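Plirnow simulation package – review meeting
Minutes, February. Meeting opened at 9:30, closed at 11:20.
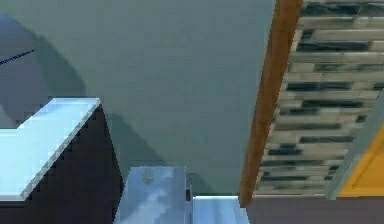 Simulated kitchen package, view from the arm with the gripper at the bottom and the tiled panel on the right.

Present: the product lead, two engineers from the manipulation group, the purchasing officer, the test bench supervisor, the minute taker.
Excused: the safety officer (written remarks were received and are attached to item 5).

1. Minutes of the previous meeting

Accepted with one correction. In item 4 the word "license" must be read as "trial license". The open action about the old workstation is closed, the machine was returned to the Nuddale office.

2. Purpose of the review

The product lead reminded the group that the trial of the Plirnow package ends this month and that a recommendation must go to management before that. The package contains a set of simulated rooms, a model of the arm and gripper, and a service for recording and replaying of tasks. Plustasov is the reseller and gives the first-line support. We are asked to say if the package is good enough for training and testing of simple household tasks, and at what level we should buy it.

It was agreed that the price is discussed only after the technical points.

3. Technical findings

3.1 Recorded runs. During the trial we made 1,096 runs in the kitchen rooms. Of these, 601 were finished without any stop or manual correction. The engineers consider this acceptable for a first trial with our own control software, but they asked that the number is not used outside the group. Some of the stops come from our side, for example a wrong time limit in the first week.

3.2 Quality of the picture. The edges of objects are jagged in the view from the arm, especially at the light blue slab on the left side of the room. The tile texture is of low resolution and looks blurred when the arm is close to it. One engineer thinks this will disturb the vision model, because it can learn the jagged edge as a feature of the object. The other engineer has the opinion that the model should be trained with several levels of quality in any case. The group did not come to one opinion. A small comparison will be made (see actions).

3.3 Shadows. The shadow near the slab is soft and follows the shape of the block in a believable way. The large plain surfaces have almost no texture. The test bench supervisor remarked that the real walls in our test kitchen have switches, marks and small damage, and that the difference is maybe too large. Plustasov answered by e-mail that own textures can be loaded, but this is a function of the extended level only.

3.4 Gripper model. The color and surface of the fingers can be changed in the settings file. The contact behavior was tested with a mug, a small box and a drawer handle. Mug and box were fine. With the drawer handle the fingers sometimes went a little into the material before the contact was detected. This was reported to the support and we wait for an answer.

3.5 Camera position. When the view is tilted strongly, it is difficult for a person to understand which surface is wall and which is floor. For the software this is not a problem. For the people who check the recordings it costs time. It was proposed to ask for a second, fixed view in the replay window.

4. Support and documentation

The purchasing officer reported that our questions were normally answered on the next working day. The installation guide is clear. The chapter about replay is too short and two of the commands in it have an old name. The group was satisfied with the online introduction, although it was planned for one hour and took almost two.

5. Remarks of the safety officer

The safety officer wrote that results from simulation cannot replace the speed and force checks on the real arm. The group agrees fully. This sentence will be included in the recommendation.

6. Price and levels

The basic level costs 2,000 per year for one workstation. The extended level was not offered with a fixed price, it depends on the number of rooms. The full catalog has 32 rooms and we would need only the kitchens and perhaps the laundry room. The purchasing officer will ask for an offer with kitchens only.

The competing offer from Pavlović was mentioned shortly. It has better textures, but no replay service, and the trial would start only after the summer. The group decided to keep this offer in the file and not to start a second trial now.

7. Decision

The group recommends to buy the basic level for one year, on the condition that the problem with the drawer handle is answered in writing. The extended level will be discussed again when the offer is received. One engineer asked to note that he would prefer to go directly to the extended level – own textures are for him the main reason to buy.

8. Actions

Comparison of training with low and high picture quality – manipulation group
Request for second fixed view in replay – product lead
Written answer about contact at the drawer handle – product lead, with Plustasov
Offer for the extended level, kitchens only – purchasing officer
List of wrong command names in the guide – test bench supervisor
Draft of the recommendation, with the sentence from item 5 – minute taker

9. Other business

The trial recordings need a place on the shared drive before the trial account is closed. The test bench supervisor will copy them. Room booking for the next meeting is open, the small meeting room is preferred.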